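# Why Does a Cup Sparkle?

Have you ever held an empty cup up to a window and turned it slowly in your fingers? Try it with a see-through one, a coloured one if you can find it. Bits of light seem to jump about all over the sides! Stop turning and they stop too. Start again and off they go.

So what is going on? To find out, we need to think about what light does when it bumps into things.

## Three things light can do

Light travels in straight lines until it meets something. Then it can do three things, and often it does a bit of each.

It can **bounce off**. Scientists call this *reflection*. Mirrors are champions at it, but anything smooth and shiny will have a go: a spoon, a puddle, a polished table.

It can **go through**. Window glass lets nearly all the light through, so you can see the garden clearly. A word for that is *transparent*. Some things let light through but make it blurry on the way, like a bathroom window or a sheet of greaseproof paper. The word for those is *translucent* (say it "trans-LOO-sent").

Or it can be **soaked up**. We call this *absorption*. A black jumper soaks up most of the light that lands on it, and a brick lets none through at all. Things you can't see through are *opaque*.

## Where the colour comes from

Ordinary daylight looks plain, but it has all the colours of the rainbow mixed up inside it. When that light goes into a piece of orange-red plastic, the plastic soaks up most of the blues and greens. The reds and oranges get out to your eyes. The plastic works a bit like a sieve, only it is sieving colours!

Thick plastic and thin plastic don't always look the same, either. Neither do smooth parts and bumpy parts. Have a look at the tumbler on this table and compare its sides with its base.

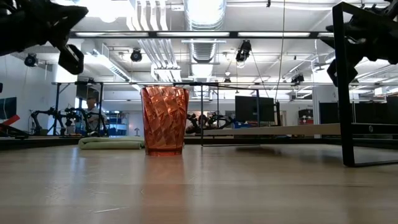 *An orange-red tumbler with twisting sides. Look for the soft red reflection on the shiny tabletop.*

The sides are covered in slanting flat patches called **facets**. You might have heard that word before, as it's what jewellers call the flat faces they cut on a diamond. Each facet points in a slightly different direction, so each one sends light off a different way. The ones that happen to send it straight to you look pale pink or white. Their neighbours are sending theirs somewhere else, so they look dark and brownish-red. All of that from one colour of plastic!

Now you know why a cup seems to sparkle when you turn it. Every facet gets its moment to shine at you, and then it moves on and the next one takes over.

The base is smoother, and it shows up as a brighter orange. And did you spot the green cloth beside the tumbler? It has no sparkle at all. Cloth is made of lots and lots of tiny threads, and light that lands on them gets scattered every which way, so you get one soft, gentle colour and no flashes.

## Make your own sparkle

You will need:

- a plastic cup with a pattern in its sides (ridges, bumps or facets)
- a plain, smooth plastic cup
- a torch
- a sheet of white paper
- a tea towel

1. Put both cups on the paper and make the room dim.
2. Shine the torch at the smooth cup from the side. What sort of shadow does it make? Is there any colour in it?
3. Now do the same with the patterned cup. Move the torch slowly up, down and round.
4. Take the paper away and try again on a shiny table. Crouch until your eyes are close to the tabletop. Can you find the cup's reflection?
5. Spread the tea towel under the cup and look for the reflection again. Where has it gone?

Never shine the torch into anyone's eyes, and that includes the cat's.

## Sabina's drawing challenge

Our illustrator Sabina Debnath loves drawing shiny things, and she has a brilliant trick. Colour the whole cup in one middling shade first. Next, add a few dark patches. Leave the highlights until last and make them small, with sharp edges, using a white pencil. Squint at it from the other side of the room and it should start to gleam!

## Words to remember

**Facet:** a small flat face on a surface.

**Highlight:** a bright spot where light bounces to your eye.

**Opaque:** lets no light through.

**Translucent:** lets light through, but you can't see clearly what is on the other side.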